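Breltham Household Words

Word list and short recordings, version 2
Maintained by Yaneth Quispe
Last updated March 14, 2020

What this is

A list of everyday words used by older speakers in Breltham and Vetville, with the meaning of each word and the place it was collected. It covers food, weather, furniture and chores. Place names and family names are left out.

Files

words.csv has one row per word. The columns are id, word, meaning, town, speaker and notes.
speakers.csv gives a speaker number, a town and a ten-year age band.
audio/ holds the recordings, one WAV file per word, named by id.

Collection

There are 12 speakers, all of whom grew up in one of the two towns. Each was asked for the word they would use at home, then asked to say it twice.

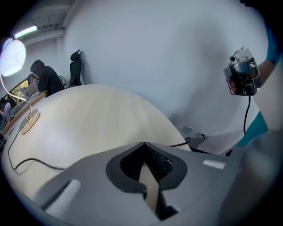 Spelling follows the Besson word book where it has an entry. Where it has none, I wrote the word as the speaker spelled it, and put "sp" in the notes column.

Known problems

46 words have no recording. In 11 rows the town is blank and should be read as unknown. Some weather words overlap in meaning and have not been merged.

Changes

Version 2 adds the chores section and fixes the sort order. Words from Braltness are planned for April.

Use

Free for teaching and study. Please credit the list by name and version.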